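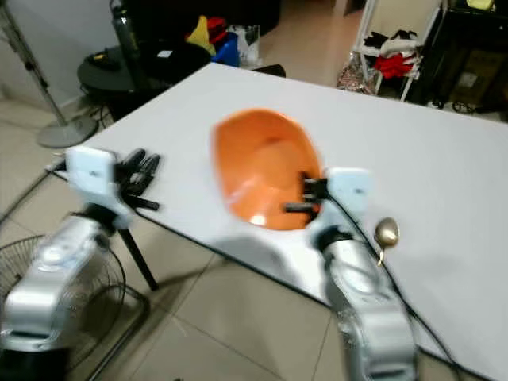

One bowl, one small spoon, and a lot of bare table.

The Case Against Counting Your Forks

Posted August 10, 2018
Filed under: Home, Money, Complaints

The Tindisness program wants you to own 200 things. You get 30 days to reach that number, a workbook to write them all down in, and a weekly email telling you how light you feel. A shirt is one thing. A pair of shoes is one thing, which seems fair. A set of forks is however many forks are in it, and this is where I started to have doubts.

I went to the introductory evening in Terstead in May, at the library, because a neighbor had a spare seat and I had nothing on. The room was full. I'd say the average age was mine, meaning old enough to have a garage with things in it. The speaker asked us to close our eyes and picture the object in our home that made us most tired. I pictured the gutter, which I don't think was what she meant.

I want to be fair to the idea before I go after it. A lot of us do have too much. I have a drawer of cables that fit devices I no longer own, and a fondue set that has moved with me through three addresses without once being lit. Clearing that out would do no harm. I cleared some of it out after the talk, and the hall closet now closes. I'll give Tindisness the closet.

What I won't give them is the rest of it, meaning the claim that the number of objects in your house tells you something about the state of your mind, and that bringing the first down will bring the second up.

Look at what's offered as proof. The handout says that people who finished the course were asked whether they felt calmer, and most of them said yes. Well, sure. They had paid for a month of being told they would feel calmer, and they'd hauled half the basement to the curb. Ask anyone who has just finished a big chore how they feel. I feel wonderful after I do my taxes. I don't conclude that taxes are good for the soul, and I don't sign up to do them weekly. The handout doesn't say how anybody felt six months later, or how many people dropped out in week two, or what they've all bought since. I asked about that at the end. I was told it was a great question.

Then there's the price. The full course, with the workbook and the two phone calls with a coach, is $758. I've turned this over a good deal and can't get it to sit right. Here is a business whose whole message is that we buy things we don't need in the hope that they'll make us feel better. And here's the order form.

You can get the matching storage boxes too. They come from a company called Kulkarni, they're a nice oatmeal color, and I'm told they don't count toward the 200 because they are "part of the home." So a box is free but the fork inside it costs you a point. I would like to see the rule book for this. I suspect it's long.

My bigger complaint is about who can afford to own very little. The speaker told us to use a simple test: if you could replace it for the price of lunch, let it go. Good advice if replacing it is no trouble to you. My mother kept coffee cans full of screws, bits of wire, buttons, rubber bands off the newspaper. She didn't keep them out of some sickness of the spirit. She kept them so that when a cabinet hinge went, she could fix it that evening without spending anything or driving anywhere. The cans were her savings account. Someone who walked into her kitchen with a workbook would have called it clutter, and would have been wrong, and would have left her poorer.

There are plenty of people in that position now. If you live in one of the apartments down by Muvilport and the closest hardware store is two buses away, a can of screws is a sensible thing to have. So is a second winter coat, and so is a box of kids' clothes in the next size up. A person who gets rid of all that and buys it again as needed has simply moved the storage to a store, and is paying the store to run it. It takes money to live that way. I have never once heard this said at one of these events, though I admit I've only been to the one.

It takes other people, too. Ask a person with a bare kitchen where Thanksgiving happens. It happens at somebody else's house, the one with the extra chairs and the big roasting pan and the folding table that spends the other 364 days behind the water heater. Every family has one house like that. The household that hangs on to the card table is carrying it for everyone, and now it's supposed to feel bad about it as well. The same goes for ladders. I own a ladder. I know exactly which of my neighbors do not, and I know what time on Saturday they'll be over.

I don't mind lending the ladder. I do mind the lecture.

I should say something about the counting, because I did try it. I wanted to be able to say I had. I began in the kitchen with a pad of paper and I stopped, one long afternoon later, at 458, without having opened the cupboard over the refrigerator. I'd been promised a moment of shock at this point. What I mostly felt was bored, and then a bit pleased. There was the bread knife from my first apartment. There was a chipped green cup I use for measuring rice, which isn't any standard amount, but it's the amount of rice I cook. I found the good scissors.

Now, maybe that's denial. The workbook has a page on denial. It's a handy sort of page to put in a workbook, as it means a customer who likes the program is right and a customer who doesn't is only proving how badly they need it. I've noticed diets do this, and so do some churches and most gym memberships. When a thing can't be wrong under any conditions, I get careful with my wallet.

I asked the neighbor who took me how it was going. She did sign up. She got down to the number, she says, or near enough, and she likes how the living room looks. She's also bought a new colander, having given away the old one in the first week when she was feeling strong. She told me this herself and laughed about it, and I don't hold it against her. It's a better colander than the old one, with feet.

If the course made her happy, fine. My quarrel is with a cheerful little industry that has taken a normal housekeeping job, the kind our grandparents called spring cleaning and did for the price of a bucket of soap, and turned it into a test of character with a fee attached. You can throw out what's broken. You can give away what you don't use to someone who will use it. You can do both of these on a wet Sunday with the radio on, and stop when you're hungry.

They're coming back to the library in the fall, with a session on kitchens. The flyer is already up by the front desk. I took one home and put it in the drawer with the cables.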